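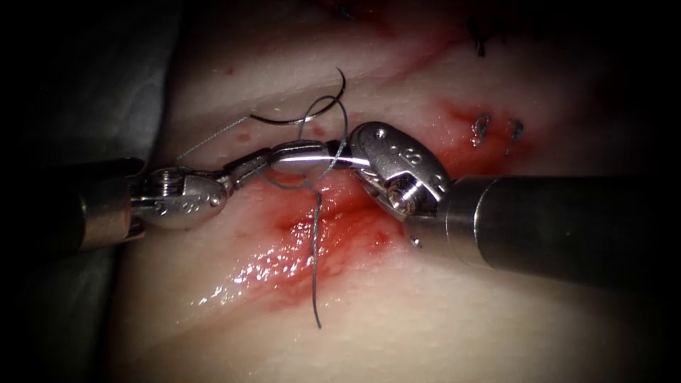 키르미즈귈 담장벽화 사업 중간보고

늘 저희 사업을 지켜봐 주시는 니르덴 문화기금 담당자님께 인사부터 드립니다. 지난 1월에 착수 보고를 올릴 때만 해도 담장 앞에 눈이 쌓여 있어서 과연 봄까지 밑칠을 끝낼 수 있을까 걱정이 많았는데, 어느새 중간보고를 드릴 때가 되었습니다. 이번 보고서는 5월 8일까지의 진행 상황을 담은 것이며, 정산 서류는 별도 봉투로 보내 드립니다.

1. 작업 진행

키르미즈귈 골목의 담장은 모두 세 구간으로 나누어 작업하고 있습니다. 시장 쪽 첫째 구간은 채색과 보호 코팅까지 마쳤고, 둘째 구간은 밑그림을 다 옮긴 뒤 바탕색을 올리는 중입니다. 학교 뒤편의 셋째 구간은 아직 벽면 보수 단계에 있습니다. 벽을 긁어 보니 예전 페인트가 생각보다 여러 겹이었고, 그 아래 미장이 들뜬 곳도 있어서 처음 계획보다 손이 많이 갔습니다. 서둘러 덮어 버리면 한두 해 안에 그림째 떨어질 것이 뻔해 보여, 작가들과 의논한 끝에 들뜬 부분을 모두 걷어 내고 다시 바르기로 했습니다. 일정은 그만큼 뒤로 밀렸습니다만 너그럽게 헤아려 주시면 감사하겠습니다.

첫째 구간의 그림은 이 동네에서 오래 불러 온 이름을 따라 붉은 장미 덩굴을 바탕으로 삼았습니다. 처음 시안에서는 꽃이 담장 전체를 덮고 있었는데, 주민 설명회에서 여백이 좀 있었으면 좋겠다는 말씀이 많아 하늘색 면을 넓히고 꽃송이를 줄였습니다. 막상 칠해 놓고 보니 골목이 훨씬 환해져서, 저희끼리도 그때 말씀을 듣기를 참 잘했다고 여러 번 이야기했습니다.

2. 주민 참여

둘째 구간의 도안은 주민들이 보내 주신 그림과 사연에서 골랐습니다. 접수된 것은 모두 844점입니다. 어린이 그림이 가장 많았지만, 시장 상인들이 장부 뒷장에 그려 주신 가게 풍경도 꽤 있었고, 지금은 없어진 우물을 기억으로 그려 보내신 분도 계셨습니다. 이 가운데 20점을 골라 작가들이 벽 크기에 맞게 다듬었습니다. 뽑히지 않은 그림을 그냥 돌려보내기가 아쉬워서 시장 입구 게시판에 차례로 바꿔 걸고 있는데, 장 보러 오셨다가 손주 그림을 찾는 분들이 계셔서 게시판 앞이 제법 북적입니다.

채색 체험은 봄비 때문에 한 차례 미뤘다가 날이 갠 뒤에 열었습니다. 아이들 키에 맞춰 담장 아래쪽을 비워 두었더니 순식간에 다 칠해졌습니다. 붓이 모자라 나중에 온 아이들이 한참 기다린 점은 저희 준비가 부족했던 탓이고, 다음번에는 붓과 앞치마를 넉넉히 마련하겠습니다.

3. 재료와 협력 업체

외벽용 도료는 계획서대로 디코라 제품을 쓰고 있습니다. 다만 붉은색 계열 하나가 견본과 조금 다르게 나와서, 업체에 말씀드려 색을 다시 맞춰 받았습니다. 교환에 따른 추가 비용은 없었습니다. 비계와 안전 시설은 랄라리에서 맡아 주고 계십니다. 골목이 좁아 통행로를 남기기가 쉽지 않았는데, 아침 장사 시간에는 발판을 한쪽으로 물려 주시는 등 세심하게 살펴 주셔서 지금까지 다친 사람 없이 작업하고 있습니다.

4. 예산

보고 기준일까지의 재료비 지출은 2,209유로입니다. 셋째 구간의 미장 보수 비용이 여기에 일부 들어 있으며, 계획서에 없던 항목이라 예비비에서 먼저 썼습니다. 남은 보수 비용은 홍보물 인쇄비를 줄여서 충당하고자 하오니, 항목 변경을 승인해 주시기를 부탁드립니다. 안내 책자는 쪽수를 줄이고, 그림 설명은 담장 옆 작은 안내판으로 대신할 생각입니다.

5. 앞으로의 계획

먼저 둘째 구간 채색을 마무리하고, 셋째 구간은 미장이 충분히 마른 것을 확인한 다음 밑칠에 들어가겠습니다. 셋째 구간 시안은 학교 측과 한 번 더 상의해야 합니다. 창문 바로 맞은편이라 너무 강한 색은 수업에 방해가 될 수 있다는 의견을 주셔서, 채도를 낮춘 안을 두 가지 준비하고 있습니다. 결정되는 대로 시안을 먼저 보내 드리겠습니다.

혹시 근처에 오실 일이 있으시면 꼭 한번 들러 주십시오. 시장 쪽에서 들어오시면 첫째 구간부터 보실 수 있고, 오후 늦게 볕이 담장에 비스듬히 들 때가 특히 곱습니다. 항목 변경 신청서와 영수증 사본은 정산 서류와 함께 넣어 두었습니다.

키르미즈귈 담장벽화 사업단 드림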